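Projektbericht: Topfdeckel und ihre Ablage in der Schulküche
Projektkurs Haushalt und Gestaltung, Schule Gummont

3. Ausgangslage
In unserer Schulküche werden die Töpfe ineinander gestapelt, die Deckel liegen lose in einer Schublade. Beim Kochen sucht man deshalb oft nach dem passenden Deckel. Außerdem fehlt neben dem Herd ein Platz, an dem man ihn während des Umrührens ablegen kann. Unser Ziel war ein einfacher Halter, der auf 40 cm Arbeitsfläche passt.

4. Vorgehen
Zuerst haben wir eine Umfrage in den Kochgruppen gemacht. Von 40 ausgeteilten Fragebögen kamen 37 zurück. Die meisten gaben an, den Deckel einfach auf die Arbeitsplatte zu legen. Danach haben wir bei der Firma Osavia Reststücke aus Buche abgeholt und 6 Entwürfe gezeichnet. Zwei davon wurden gebaut, Modell Plattner mit schräger Rinne und Modell Testimton mit senkrechten Stäben.

5. Beobachtungen
Gewölbte Glasdeckel mit Knauf brauchen mehr Tiefe als flache Metalldeckel. Legt man sie mit der Wölbung nach oben ab, berührt der Metallrand die Tischplatte, und das Kondenswasser läuft darunter.
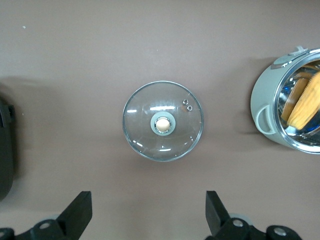

Bei einem runden Knauf in der Mitte mit Silikonring muss der Abstand der Stäbe größer sein, sonst klemmt der Deckel. Im Modell Testimton haben wir den Abstand daher zweimal geändert. Die Rinne im Modell Plattner fängt das Wasser auf, lässt sich aber in den Ecken schlecht auswischen.

6. Offene Punkte
Das Holz ist bisher nur geölt. Ob das für den täglichen Gebrauch reicht, prüfen wir bis Oktober. Für die Rinne soll noch ein herausnehmbarer Einsatz gebaut werden.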